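03/12/2022

Mostard all day, Fajardo still down with the power supply. Started by rereading the log from the last training run before touching anything, and I should do that more often.

State of things, for my own reference. The set is 741 demonstrations of two-arm cardboard flattening, all teleoperated and all recorded with one fixed view and a wrist view per arm. Cutting them at contact changes gives 2298 segments. A contact change is any point where a finger pad takes up load or releases it, read from motor current, with a smoothing window that Meron Wolde picked and I have not questioned yet. 42 demonstrations are held out whole, so that no segment from a held-out one leaks into training.

The question for this week is narrow. Neton does well on the held-out set when measured by action error and badly on the cell when measured by a flat box. The failures concentrate in one place: the re-grasp after the first fold. One arm holds, the other lets go, backs off, looks for a new edge and comes in again. Holding arm fine. Searching arm drifts, sometimes above the cardboard, sometimes well to the side of it, and then closes on air.

My guess last month was depth. I thought the network had no idea how far the tile was from the fingertips. I spent most of October on that and have a folder of plots to show for it, none of which I would put in front of anyone. Depth error at closing is small. The error is lateral.

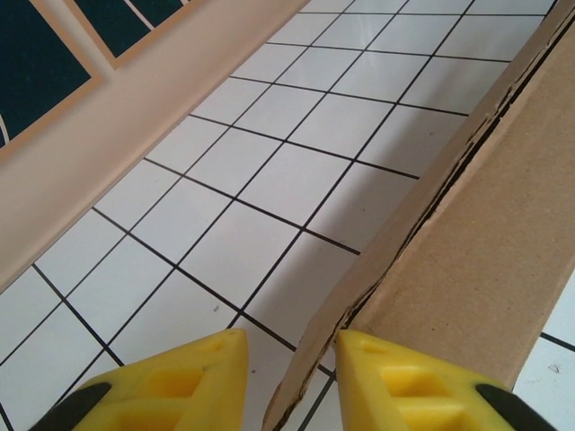

So the new guess is that the wrist view is ambiguous during the search. The floor is a regular grid. Move the camera by one tile and, apart from shading and whatever specks are lying around, the picture is the same. If the cardboard is out of view or only partly in view, the network gets a repeating pattern and has to take its position from joint angles, the fixed view, or something on the walls. I want to know which one it takes.

Method, written out properly so I can paste it into the report:

Take every held-out segment labeled search. Replay the recorded observations through Neton without moving the arms. For each segment run it five ways: unchanged, fixed view blanked, searching wrist blanked, holding wrist blanked, joint angles frozen at the segment start. Blanked means replaced by the mean image of the training set and not by black. Black is far enough outside the training distribution that the network does strange things for reasons that have nothing to do with the question. Compare the predicted lateral motion over the next chunk with the unchanged case, not with the demonstration. The demonstration comparison mixes in how good the prediction was to begin with.

Then a sixth condition, which was Man-sik Yang's suggestion: leave all the cameras on, but mask the walls in the searching wrist view. Tiles and cardboard stay. Everything above the floor line goes to the mean color.

I resisted the sixth because it needs masks and masks need someone to draw them. He pointed out that Divum already does propagated polygons and that the floor line is straight. Fair. Drawing took me until lunch. The floor line is easy when it is in view. When the wrist rolls and the tiles leave the image there is no floor line to draw, and for those I masked everything that was not cardboard or gripper.
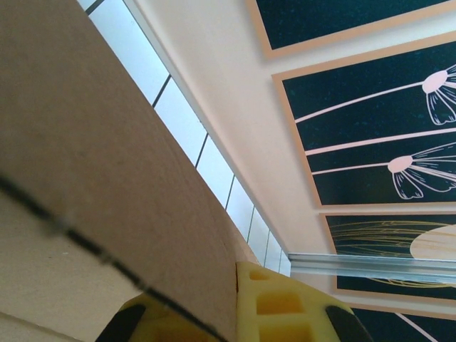

The roll is larger than I had assumed. I had a mental model of the wrist cameras looking down for most of an episode. Going through segments one by one, the searching arm pitches up a good deal during the back-off, and for a while there can be very little floor in view. The operators do it to clear the standing edge. I checked with Meron, who did a large share of the teleoperation, and she confirmed that she lifts and rolls on purpose and watches the fixed view while she does it. She was not using the wrist view at all for that part. I wrote that down twice. If the operator is steering from the fixed view then the information needed to reproduce her motion is in the fixed view, and I would expect the network to find it there.

It did not, or only partly. Results from the afternoon, in order.

Unchanged: baseline by construction.

Fixed view blanked: predicted lateral motion changes very little for most segments. The exceptions are early in the episode, when the box is still tall and presumably easy to see from the front.

Holding wrist blanked: next to nothing. I ran it again to make sure the blanking had been applied. It had.

Joint angles frozen: moderate change, growing over the segment, as it should. Frozen values get more wrong with time.

Searching wrist blanked: large change. The arm heads for what looks like the average grasp position over the whole set.

Walls masked: almost as large as blanking the whole view.

That last one is the result of the day. With the tiles and the cardboard left in place and only the walls taken out, the network behaves as though it has lost the camera. It is reading its lateral position from the panels and prints. There is a certain sense in it. The floor repeats and the prints do not, so a given flower at a given spot in the view fixes the camera pose quite well. Divum's saliency overlay agrees, for what saliency overlays are worth. It lights up along the print frames and the corner of the enclosure, and it is nearly dark on the cardboard until contact.

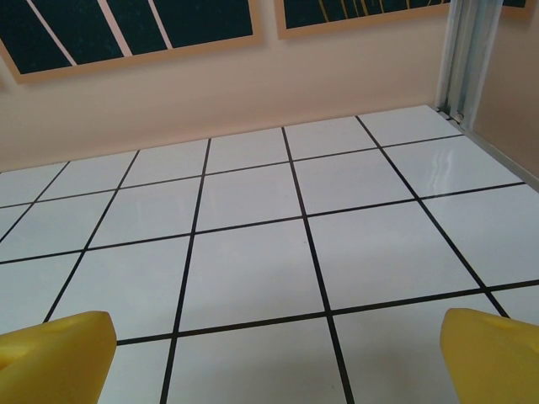 Wrist view with the fingers wide open: tile, back wall, lower parts of two prints.

I went back and forth on whether this counts as a fault. Localizing from the walls is legitimate. The walls do not move and the camera needs to know where it is. The trouble is the second half. Knowing where the gripper is does not say where the edge is, and the edge moves from box to box. If the network pins its own pose from the prints and then drives to a remembered pose, it will look good on held-out data from the same cell with the same box sizes and start missing as soon as the sheet has slid on the tile. Which matches what I see on the cell.

To separate the two I need cases where the cardboard is displaced and the walls are not. The held-out set has some of those by accident. I sorted the search segments by how far the near edge of the sheet was from its mean position, measured in the fixed view by hand (tedious, one afternoon's worth of clicking compressed into an hour and a half, do not trust the worst few). Prediction error against the demonstration goes up steadily with displacement. Direction of the error is toward the mean position in most of them. So the policy is regressing to the usual place. It is not a subtle effect, and I am a little annoyed that it was sitting in data I have had since October.

Man-sik came by and objected, reasonably, that the same trend would appear if large displacements were simply rare and the network had not learned them. Undertrained and misattributed look the same from outside. His proposal is to resample by displacement and train again with nothing else changed. If the trend goes away, it was coverage. If it stays, it is the walls. Mine was to train with random crops of wall texture pasted over the wall region, keeping the sampling as it is. We agreed to do both and also the combination, which makes three runs on one machine and will take most of the week. I have put his first. His is cheaper and needs no masks.
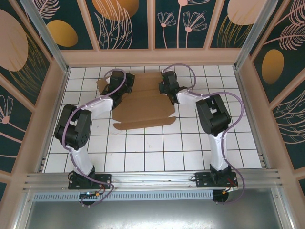 For the pasted-texture run the masks have to exist for the full training set and not only for the held-out part. Divum can propagate through a segment if the first and last polygons are good. It fails when a finger crosses the floor line, and a finger crosses the floor line often. I tried a color threshold for the fingers, which works well enough for the yellow and poorly for the black pads against the dark panels. Left it at that for now. A sloppy mask around the pads probably does no harm if the same sloppiness is present in every sample, but I will check it on a few.

Other items, smaller:

The contact-change segmentation has a bug. When the cardboard slips in the fingers and catches again, the current dips and recovers, and the script reads it as a release followed by a grasp. Some of the 2298 are therefore slivers with no real motion in them. Meron thinks a minimum length would remove them. I think a minimum length would also remove the real quick taps she does to square up a flap. Leaving it alone until the three runs are done, otherwise I will not be able to compare anything.

Run 2 of the resampled config crashed at the first checkpoint with a full disk. My own old plots. Deleted the depth folder, which settles the question of whether I would ever show it to anyone. Restarted before leaving and it got past the checkpoint.

I should rename the conditions before the report. "Blanked" and "masked" are too close together and Meron misread my table because of it. Maybe "no view" and "no walls."

Also consider swapping the panels for plain ones on one wall only and repeating the replay live. That is a physical change and would break comparison with everything recorded so far in Mostard, so if it happens at all it should happen in Fajardo, where there is no data worth protecting. Asked about the power supply again. No date.

Tomorrow: look at the loss curves, redo the worst displacement clicks, and draw masks until the first run is done.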